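About Brollmont

Brollmont is a furnishing and room-care company serving small offices, tutoring centers, and meeting rooms. We supply whiteboards, desks, storage units, and the small fittings that keep them in working order. We also look after these items once they are in place, under service agreements that cover adjustment, cleaning, rearrangement, and replacement.

The company began as a repair workshop under the name Flokine. Its early customers were schools and language centers that owned good furniture and had no one to maintain it. Boards leaned, drawers stuck, and casters were lost during moves from one classroom to another. The workshop kept a stock of parts for these repairs and gradually took on the supply of complete rooms. The Flokine name is still used for our parts catalog, which lists 358 items, among them knobs, clips, brackets, casters, and drawer handles.

Our Work

Most of the rooms in our care are small. Many hold a desk, a whiteboard, one or two chairs, and whatever the people who use the room bring with them each day. A room of this size must often serve as an office in the morning and a teaching space in the afternoon, and its furniture has to move easily between the two arrangements. The mobile whiteboard is the piece most often asked to do so, and it accounts for a large part of our service calls.

A mobile board stands on upright posts, and its stability depends on the tightening knobs along those posts. Knobs loosen with ordinary use. Our technicians check each one by hand at every visit, holding the post steady while they do so, and confirm that the board stands straight before they leave. Boards are then returned to the position marked on the room plan, with a clear path left to the door.

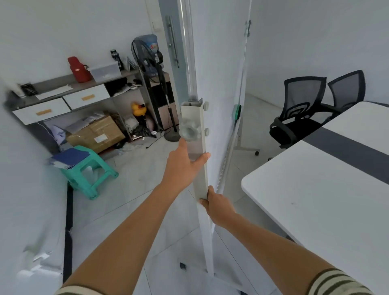 The same attention is given to storage. Customers are asked to tell us what they keep close at hand and what may be put away, and no papers are moved without their agreement. Drawers are opened, emptied if requested, wiped, and refilled in the same order. Open compartments tend to collect cables and loose sheets, and for these we offer dividers and labeled trays. Desktops are left as the customer prefers them. Personal items such as flasks and bottles are set back where they stood.

Our service staff work in pairs when a board or desk must be carried between floors. Single-room adjustments are handled by one technician. Each visit ends with a short written record listing the parts checked, the parts replaced, and any item that will need attention at the next visit.

Our Services

Room Setup. Delivery, assembly, and placement of boards, desks, and shelving according to an agreed plan. Packing materials are removed on the day of delivery.

Scheduled Care. A visit every 5 weeks during the school year or business year. Knobs and brackets are checked, surfaces are cleaned, and casters are cleared of dust and thread.

Rearrangement. Assistance when a room changes its use or a new member of staff requires a desk. Saturday appointments are available for offices that cannot close during the week.

Parts and Repair. Replacement of worn or missing fittings from the Flokine catalog. Parts for discontinued furniture can often be matched if the customer sends us the old piece.

Tô Storage

Tô is our own line of low storage desks, trays, and dividers for narrow rooms. The line was developed in response to requests from customers whose existing desks were too deep to stand against a wall without blocking a door or a light switch. Tô pieces are sold separately and may be combined with furniture already in the room. All drawer fronts and handles can be replaced without tools.

Our Locations

Brollmont operates from 4 sites. The main office and showroom are located on Trelutar Street, where visitors may try boards and desks in rooms furnished at full scale. The remaining sites are a parts warehouse, a repair workshop, and a training room in which new technicians learn assembly and room care before their first customer visit. The showroom is open on weekdays. Group visits from schools are welcome and should be arranged in advance.

Our Standards

We hold service agreements for 200 rooms. We have chosen to limit that number so that each room can be assigned to a technician who knows its layout and its furniture. When an agreement ends, the place is offered to the next customer on our waiting list. New agreements begin in October of each year.

Technicians follow a common set of working rules. Furniture is lifted and never dragged across tile or wood flooring. Boards are moved with the writing surface clear of walls and door handles. Writing left on a board is treated as the property of the customer and is erased only on request. Rooms are entered only at the agreed time and are locked again on departure where this has been arranged.

Used furniture in sound condition is accepted for repair and resale. Items that cannot be repaired are taken apart, and usable knobs, rails, and casters are returned to stock as secondhand parts at a reduced price.

Contacting Us

Inquiries about new rooms, service agreements, and parts may be made in person at the Trelutar Street showroom or through the contact form on this site. Please include the dimensions of the room, the location of doors and switches, and a list of the furniture you intend to keep. Existing customers should quote the room number printed on their most recent visit record.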